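Notebook, line history project
Oct 24, 2025

Good day. Long one, but good! Writing this up before I lose the thread, and so that Leif has something to argue with when he gets back from Metitz.

Where we were: the Skamel works ledgers give us output by shift, but they don't say how the line was laid out. We've been guessing at the number of stations from the payroll, which is a rotten way to do it (people moved between jobs, foremen got counted twice, and the paint room was paid out of a separate book). The old figure in my notes was nine stations. I never liked it.

What changed is the box of time cards. Leif Eyvindsson found them filed under the canteen accounts back in May and I only got to the bottom of the box this morning. Each card has a punch for the worker and a second punch for the position on the line. The positions run from 1 to 11, with no gaps. So eleven stations, and I'm thrilled, because that finally squares with the conveyor order in the Rarus letters. The chain length they paid for always looked too long for nine.

Went through the cards in batches on the big table. 3183 cards in all, of which 885 have both punches readable. The rest have one or the other, or are too faded to trust. I'm leaving the faded ones alone for now. Tempting to fill them in from the payroll, but that's how we got into trouble the first time. 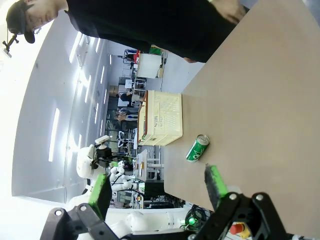 Big table, crate and green can.

First thing I wanted from the good cards was how long anyone stayed at one position. The books I grew up on make it sound as if a man was put at station 4 and grew old there. At Skamel it's much messier, and much more interesting! Stations 1 through 3 (frame, axles, springs) barely change hands. Station 7 is a revolving door. I went back and checked I hadn't mixed two stacks together, and no, it really is like that. Names turn up at 7 for a few shifts, then show up at 8 or 9, or drop out of the box altogether.

Station 7 is door hanging, if the Rarus drawing is right. You had to lift the door, hold it against your hip and start the top hinge pin with your free hand while the body kept moving. Khondokar's memoir has a lovely grumpy page on this, where he says the new hands were sent to doors "to find out if they were staying." I'd always read that as a joke. Now I think he was just describing the staffing policy.

Second thing, line speed. The ledger gives bodies per shift and the cards give start and stop, so you can get a time per body for any shift where both survive. The best run I have works out to some 195 seconds per body. That is quick for a works this size. It also doesn't hold: the slow shifts come in clumps, and the clumps match the weeks when station 7 has the most new names. I did a plot in pencil on the back of the Metitz photocopies (sorry, Leif, I'll redo it on proper paper) and the pattern is plain even with my handwriting.

I don't want to get carried away. Both things could come from somewhere else, such as a bad batch of hinges or a change of model. There's a model change in the ledger that falls uncomfortably close to one of the clumps. But the other clumps have nothing of the kind near them, and I've looked.

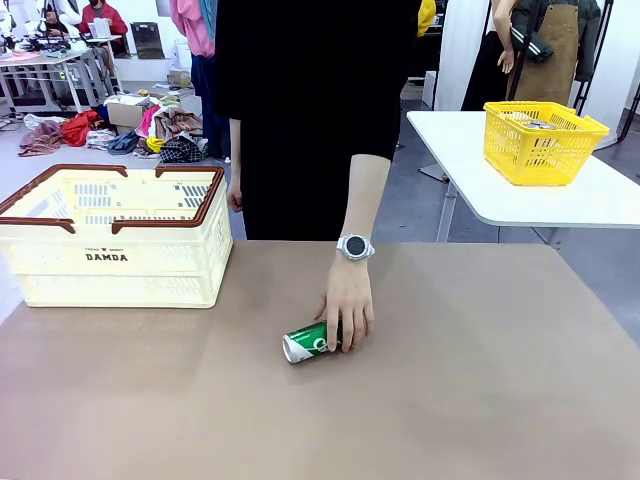
To do

Type up the readable cards, one row per card, position in its own column. Keep the pencil number on the back of each card as the key and don't renumber anything.

Ask Leif if the Metitz archive has the hinge supplier's invoices. If there was a bad batch there ought to be a credit note somewhere.

Redo the floor plan with eleven stations. The old plan has the paint room opening straight onto station 6 and I can't make that work any more. My hunch is that the bodies left the line after 5, went through paint and came back in at 6 on the far side of the building, where the drawing shows a pair of double doors that I have never had a use for.

Reread Khondokar from the strike chapter on. He mentions a relief man who walked the line and covered for anyone who needed a break. If that man had a card, his position punches should jump around within one shift, and there are two cards in the last batch that do just that. Same name on both, and very hard to read. Starts with a B, I think. Try again by the window in the morning light.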